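About Stostora

We started in July with one white table and a stack of paper cups. Eight people now, two rooms on Gough street, still the same kind of table. We work on small desk things – cups, pens, cords, where they go and how they get put away.
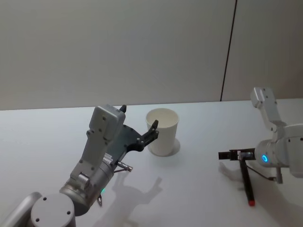 White paper cup on the white table.

What we do: short courses in keeping a work table clear. Each one runs 15 weeks, seven people at most. Bring your own pens. Cups are on us.

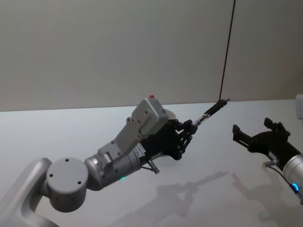 Two robot arms above the white table.

From our founder and course lead:

I used to pack orders at Torketti and lost roughly an hour a day looking for markers. So, a cup. One cup, one spot, marker goes back in it. Thats most of the first lesson.
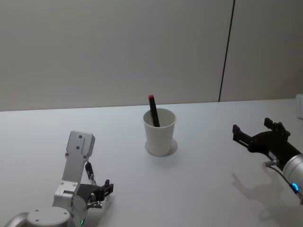 Second lesson is cords – up off the table if you can manage it. Then drawers, then shelves. The Waltov course is the longer one, 18 weeks, for offices and shcools.

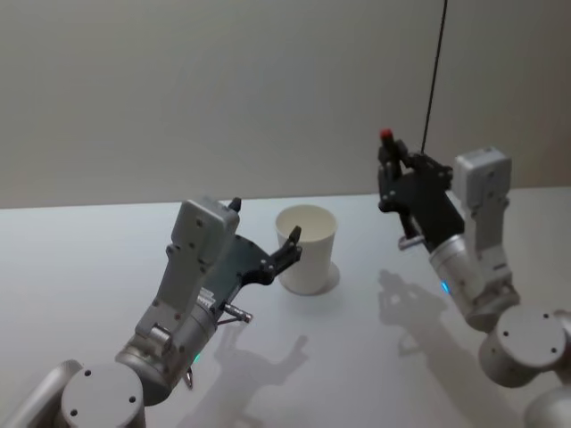

Places for both open again soon. Ask at the desk or leave a note with your number, we do call back.

Page updated March 2021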